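11/11/2025

I took the number 7 bus out to Dronerham to see the old priory church, or what is left of it. Most of the nave came down more than 200 years ago and the stone went into farm buildings along the Haldane road. The chancel still stands and is used for services twice a month.
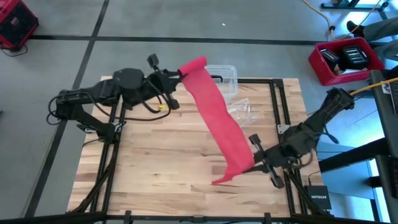
The tower is open on Saturdays. There are 88 steps, very worn near the top, and a rope for a handrail. From the roof I could make out the line of the cloister wall in the grass, which I had missed completely at ground level.

Inside, look for the four carved heads under the chancel arch. One has lost its nose. The guide leaflet says they are kings, but I thought the one on the left looked more like a monk.

I plan to go back in February, when the grass is shorter.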